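Speaker notes – "Hold My Hand a Minute: Teaching a Robot the Laundry"
Whitcombe evening talks, Wednesday, February 1, 2023

Slide 1 – Hello
Thank them for coming out on a cold night. Say who I am, say I work on the Tulia project, and say that questions are welcome at any point (I mean it, just wave). Ask who here did laundry this week. Then ask who had to think about it while they did it. That second show of hands is the whole talk, really, so give it a moment and let people look at each other.

Slide 2 – Two ways to show a robot something
Keep this slow. The first way is by hand: you take hold of the arm and walk it through the job, a bit like a dance teacher moving your elbow. The arm goes slack enough to follow and remembers where it went. The second way is by remote control: you sit off to one side with a pair of handles, and the arm copies you. Mention that we started at Gavley with the first and moved mostly to the second, and that I was the stubborn one who didn't want to switch. My own arms kept getting in the way of the wrist view, and the robot was learning a world with my sleeves in it!

Slide 3 – What gets kept from each try
Every try is saved as a string of pictures and arm positions, side by side. We have 1,032 tries by hand and 2,955 by remote. Don't read the numbers twice, they're on the slide. Do tell them that the fumbled ones stay in a separate pile and that I'm fond of that pile.

Slide 4 – What teaching feels like
Tell the story of my first afternoon on the handles, when I held my breath through every single try and had to go and sit down. You lose your sense of touch and you have to do it all with your eyes. After a few days you loosen up, and the robot's tries get smoother too, which still pleases me more than it should. If there's time, add the bit about left-handed teachers (we have two, and their tries look lovely and quite different from everyone else's).

Slide 5 – The view from the wrist
Leave this one up for a good long pause and sip some water. People like to find things for themselves.
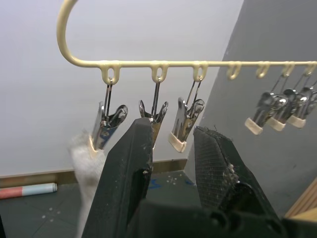

Slide 5. Wrist view: open gripper at the clip hanger, white cloth in the clip at far left.

Point to the clips bunched on the right and how they overlap. To you and me that's six clips on a rail. To the robot, those shiny ones on the right are a bit of a muddle. Point to the fingers too, and say how much of the view they take up – one of them is partly over a clip. A teacher on the handles learns to come in at a slant and peek past.

Slide 6 – Where we are stuck
Squeezing a clip open while the other hand brings the cloth up. Two hands, two timings. Our longest session was 58 tries on this alone, and we all went home cross.

Slide 7 – What's next
The Tiltia handles go on trial later in February, with a little push-back in the grip so the teacher can feel the spring. Leave 7 minutes for questions. If it's quiet, ask which chore they would teach first, and write the answers on the board.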